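Small front loader, six months in

I bought this washer in June, after the old top loader died halfway through a load of towels, and I've been meaning to write it up ever since. It's a compact white front loader that I got through Drotero, and it lives at our place in Dolotmont, where the laundry gets done in whatever corner will fit it!

First, what I love. The drum is stainless steel and it's been so kind to soft things (I mostly run toys and baby blankets, if you must know). I do plushies on cold with the slow spin, 50 minutes start to finish, and they keep their shape much better than they did in the old one. The door swings nice and wide too, so I can park the basket right in front and scoop everything straight down.

Now the grumbles. All the writing on the front is in Chinese, so I spent my first evening with a translation app. One of the notes tells you to wait one to two minutes after opening the door — fine, but with a kid waiting on a bear, that's a long two minutes. And please wipe the gray rubber gasket. Lint gets down in the fold, and if you skip it for a couple of weeks you'll smell it.

I paid 300 for it and I'd pay that again. The perforated basket was a separate buy from Clirkham, and it's held up great, trim and all.

The washer and its basket: 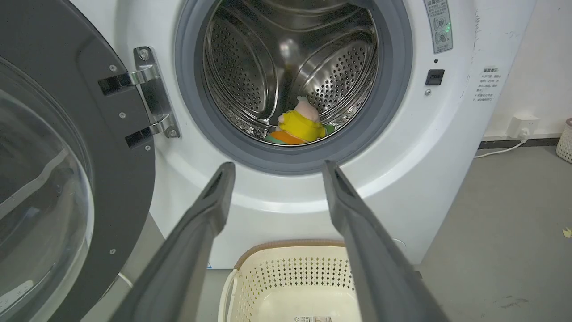
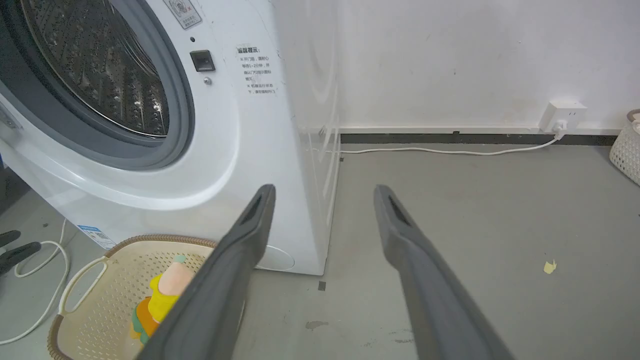

Tuulikki Mustonen
We had the same lint trouble with ours until I started putting the plush toys in a zippered mesh bag. Do you leave the door open between loads? I prop mine overnight and the smell has stayed away, even with 5 loads a week.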